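The Waiting Months

When a clothing brand moves its orders to another country, the sewing workers it leaves behind learn about it last. A town of seamstresses is trying to change the order of the news.

By Kadri Kuusk
8 September 2024

The bus from the railway station to Luik passes three factories, and only one of them still has its lights on in the afternoon. It makes winter jackets. The other two made shirts and school trousers until February, when the brand that bought almost everything they produced informed the owner that it would not place orders for the next season.

I came to Luik to write about notice. I mean the word in its plain meaning, the time between when a decision is made and when the people who must live with it are told. In the garment trade this time is divided in a very unequal way. The buyer knows first, sometimes a year before. The agent knows after. Then comes the factory owner, then the line managers, and at the end of the chain are the women who sew the collars.

In the two closed factories 237 people had work. They received 20 days of notice, as the law of the country requires, and their last wages came in two parts. The second part came late. Nothing in this was illegal, and when I asked the labor office for its opinion, the officer repeated this to me several times in a polite voice.

"We saw that the fabric was not coming," a former machine operator told me. She worked in the shirt factory for 11 seasons and asked me not to print her name, because she is looking for a new place in the same trade. "In a normal winter the rolls are standing even in the corridor. This winter you could walk there with your arms open. So we knew, and the manager also knew, and we all said good morning to each other."
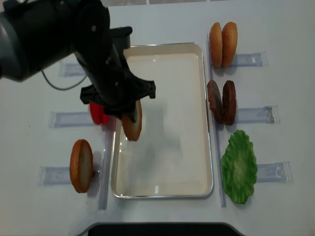 A Brand That Says It Is Leaving

The buyer was Vorketti, a chain of mid-price clothing shops. It has never hidden that it left. In its supplier report it wrote that it was "concentrating its sourcing in fewer regions" and that it would help its partners through the change. What kind of help this was, I could not find out in Luik. The owner of the two factories says he received a letter and a telephone number. He called the number, and a friendly person sent him the same letter again.

The company answered my questions in writing. It says that the decision was taken after a long review of delivery times, that the owner was informed in good time under the contract, and that the contract does not allow it to discuss details. It also says that wages and notice are the responsibility of the employer.

This last sentence is the center of the whole dispute. On paper it is correct. The women were never employed by Vorketti, although they sewed its label into the neck of each shirt, and many of them did this for longer than some of its managers have worked there. The owner, from his side, had one big customer and very small savings. When the customer went away, he had no money with which to be generous, even if he wanted to be.

What the Union Asks For

The local union has its office above a pharmacy. It is a modest place with a heater that smells of dust, and the people there are tired but well organized. After the closures they wrote a proposal, which they call the Vorley terms, after the valley where the first meeting was held. It is four pages long and I have read it twice.

The main demand is simple. A brand that buys more than half of what a factory makes should tell the workers' representatives 36 weeks before it stops, at the same time when it tells the owner. The second demand is about money. With each order, the brand would pay a small sum into a closed account, and this account could be opened only if the factory shuts down. If it never shuts, the sum goes back.

There is a third part, about training, but everyone I spoke with agreed that it is the weakest. It speaks of "new skills for a new economy" and does not say which skills, or where this economy is to be found. The nearest large employer outside of sewing is a frozen food warehouse, an hour away by bus.

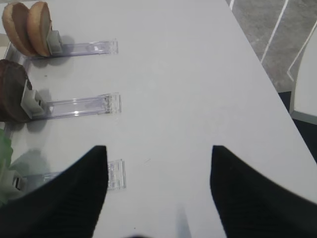 The owners' association does not like the first demand. Its fear is that good workers will leave as soon as they hear that the orders are ending, and that the last deliveries will then be late, with penalties for the factory. I think this fear is reasonable. The union has an answer, a bonus for those who stay until the final day, but the answer leads back to the question of who pays.

I asked the operator if she would have left early. She thought about it for quite a long time. She said that she would have stayed, but that she would not have bought a washing machine on credit in January.

The Example of Dodthorpe

Supporters of the Vorley terms like to speak about Dodthorpe, a knitwear town which lost its main customer some years ago. There the buyer agreed, after a lot of pressure, to slow down its leaving over four seasons. Of the workers in the knitting mill, 107 were still employed in the same building at the end, by a smaller company that makes socks and medical stockings.

It is a good story and I wanted to like it without any reservations. But the pay in the sock company is lower, and it took mostly the younger women. One of the older ones, with whom I spoke by telephone, cleans offices now in two different towns. She was not bitter. She told me that the four seasons had let her finish paying for her son's school, and that this was worth something.

Slow leaving is still leaving. What it gives is time in which a person can make a decision with open eyes, sell a car, ask a cousin, or visit the jacket factory before the queue at its gate becomes long.

In Luik the queue came all at once. The jacket factory hired a few dozen sewers in the spring and then put a paper on its door that there were no more places. When I walked by on my last afternoon, the paper was still there, and two women were standing in front of it, reading. One of them took down the telephone number that was printed at the bottom.

The union expects a first meeting with the owners' association before winter. Vorketti has been invited and has not yet replied.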